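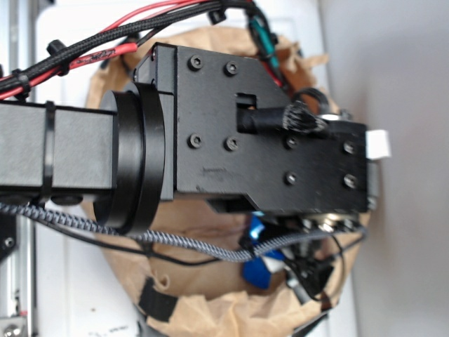

Chapter 8
Licensing Pictures of Aircraft

A photograph of an airplane involves at least two sets of rights, and students often mix them up. The first belongs to the person who took the photograph. The second, where it exists, belongs to the company that designed the airplane or owns the name painted on it. The same split applies to a picture of any machine, down to a black robot arm with a zip tie around one of its tubes: the photographer may own the picture, and the maker may still own the trademark and the design. This chapter deals mainly with the first set.

We begin with the license itself. A license is permission to use a picture in a stated way, for a stated time, usually for a fee. It doesn't transfer ownership. When Vanden, a small publisher of aviation calendars, paid for 90 pictures of trainer aircraft, it received the right to print them in one calendar. Two years later it used 30 of them on mugs, and the photographer, Kartini Yusof, sent a bill. Vanden had read "commercial use" as covering any product. Her license named the calendar and nothing else.

Section 8.1 explains how to read the scope of a license. Section 8.2 covers credit lines, including where they go and what happens when they are left out. Section 8.3 looks at pictures taken at air shows, where the ticket may carry terms of its own. Section 8.4 returns to the Vanden bill and works through the fee.

Terms to know before you start: licensor, licensee, scope, term, credit line, public domain.

Readers who have not studied Chapter 7 should review its pages on who owns a picture taken by an employee, as Section 8.3 depends on them.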